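4. Registering a team and its players

Before a team can be entered in a Clumalano league or tournament, it has to be registered in Kestex by its team manager. Registration for the winter indoor season opens in August. Coaches can view a team once it has been set up, but they can't submit it.

Have these ready before you start:
- your club code (five letters, on the affiliation letter)
- dates of birth for all players
- an emergency contact number for each player
- the home kit and change kit colours

4.1 Create the team

1. Sign in and choose Teams, then Add a team.
2. Enter the club code and press Find. If the club name shown is wrong, stop and check the code with your club secretary.
3. Choose the age group. Kestex uses the player's age at the start of the season, whatever age they reach later on.
4. Type the team name as you want it to appear on fixtures. Names longer than 60 characters are shortened on printed team sheets.
5. Press Save draft. The team now shows in your list with a grey dot.

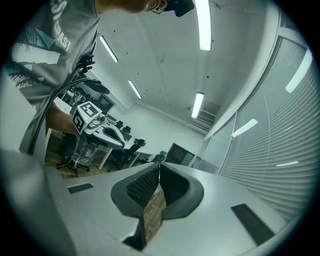

4.2 Add players

1. Open the draft team and choose Squad.
2. Press Add player and enter the surname and date of birth. If the player was registered last season, their record comes up and you only need to confirm it.
3. For a new player, fill in all the boxes marked with a star. Shirt numbers can be left blank until the first match.
4. Repeat until the squad is complete. A squad must have at least 8 players before it can be submitted.
5. Tick the goalkeeper box for anyone who may play in goal, including outfield players who cover.

Note: A player can be in one squad per age group. To move someone between two teams at the same club, use Transfer on the player's record. Don't delete the player and add them again, or their match history will be lost.

Caution: Medical notes can be read by every coach attached to the team. Enter only what a coach needs to know at the side of the pitch. 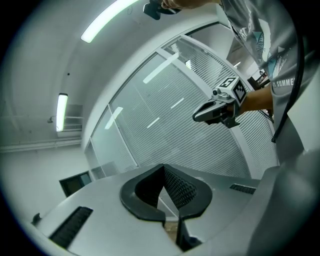
4.3 Submit and pay

1. Choose Check squad. Any missing details are listed in red with a link to the right page.
2. When the list is clear, press Submit. The dot turns amber.
3. Pay the team fee of £165 by card, or choose Invoice club if your club has an account.
4. Once payment is received and the league has approved the squad, the dot turns green and the team can be entered in fixtures.

Approval is done by hand at the league office in Skumska and takes longer near the closing date. If the dot is still amber after a week, send a message from the Help page and quote the team reference.

Caution: A team without a green dot can't be given a fixture. Results sent in for it by text will be rejected.

4.4 Changes after approval

Players can be added up to the transfer deadline. Each addition turns the dot amber again for that player only; the rest of the squad can carry on playing. Cup squads for the Morsy Shield are kept separately and are covered in section 6.

Section last revised 2025-02-21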